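Counter-top toasting: heat distribution and bread placement in two-slot toasters
Domestic Appliances module, project report
Sheyla Cabrera
Honbridge College, January submission

1. Aim

The project set out to establish whether a single slice of bread browns evenly in a two-slot toaster, and whether the choice of slot affects the result. A secondary aim was to propose a layout for a small breakfast station in the shared kitchen at Podport House.

2. Method

Sliced white bread from one bakery was used throughout. Each slice was weighed, toasted at the middle setting and photographed on both faces under the same lamp. Colour was scored against a printed card with nine shades. The toaster was left to cool for 300 seconds between runs. Crumbs were emptied at the start of each session.

Single slices were tested in the near slot, then in the far slot. Pairs were tested afterwards with both slots filled. Slices thicker than the guide wires would accept were discarded, as forcing them left marks on the crust.

3. Results

Pairs gave the most even colour. A single slice came out one shade darker on the face nearest the centre of the toaster — the same in either slot. The lower edge was darker than the upper edge in most runs, and the difference increased with smaller slices, which sat deeper between the wires.

Starting from a warm toaster raised the score by one to two shades. Two runs were excluded because the cooling interval had been cut short.

4. Layout

The station needs a clear surface at least 600 mm deep and 1,000 mm long. The toaster stands away from the wall, with the cord led behind it, and a tray is kept beside it for finished slices.
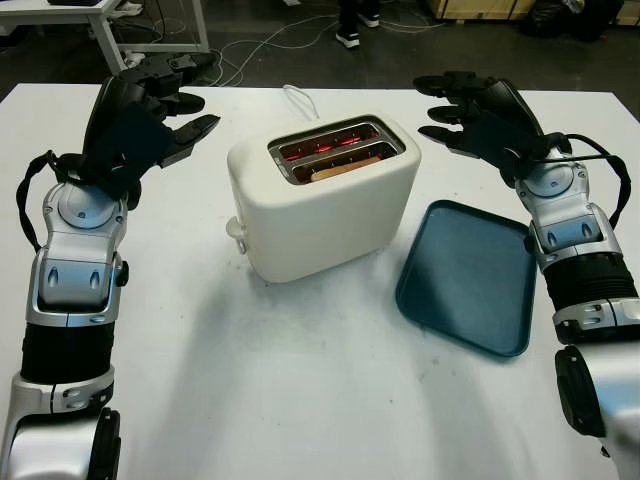
Does a single slice need a different setting from a pair?

One setting lower is enough when only one slot is filled. The inner face then matches the colour of a pair toasted at the middle setting, although the outer face stays slightly pale.

5. Limitations

Only one toaster was tested, and only one type of bread. Brown and seeded loaves were left out for lack of time. The colour card was read by one person, and no repeat readings were taken.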